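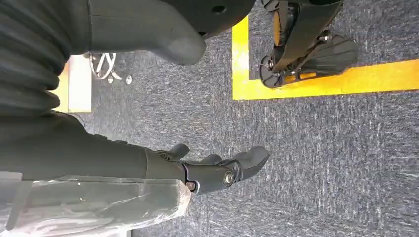

Someone at the back asked last week whether a salary cap and a spending limit are the same thing, and could I please go over it again before the quiz. Fair enough! I rushed it.

Sports Finance, Week 10 – handout, 11/11/24

A salary cap puts a number on wages. Every club in the league gets the same number, rich or poor. A break-even rule looks at what you earn and says you can't lose more than a set amount over 3 seasons (so a bigger club can still spend more, and this is where the arguments start).

Take our made-for-class league. Hudell sells out every home game, Drato has a new shirt deal, and Mancuso lives off selling young players. Under a cap, Hudell has cash it can't put into wages. Under break-even, Mancuso has to sell before it buys – I'd hate to be their coach in the transfer window.

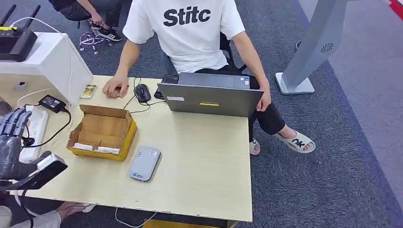 Sitting with an open laptop at the table.

For next time, read the Vendinley case in your packet and work out its loss for each season. Leave out stadium building and youth team costs, they don't count against the limit in our version. Bring your numbers on paper, please, and write down which player sales you included. I'll go over transfer fees spread across a contract at the start of class, so don't panic if that part looks odd.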